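Nov 18, 2024. Dye bench, wool samples

Ran the Llanos yarn through the madder bath again, 50 g skeins this time, and wow, the color is so much richer than the last lot! Held it at 69 C the whole way (Deisy watched the thermometer while I fought with the alum lid). 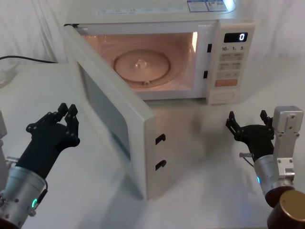

Does the alum need to go in before the madder? For this yarn, before, and leave it overnight. Renata tried both together and got streaks.

Skein 94 is my favorite so far, kind of a brick red with a little orange in it. The Skikura one came out dull and I blame our tap water, so I'll try it again with a pinch of chalk.

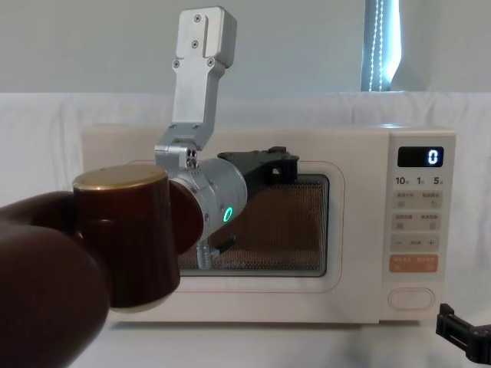
Then there's the weld, which I still haven't ground up. Nayeli wants yellows by December, so that's next, and I need to ask Orlando where he put the big strainer.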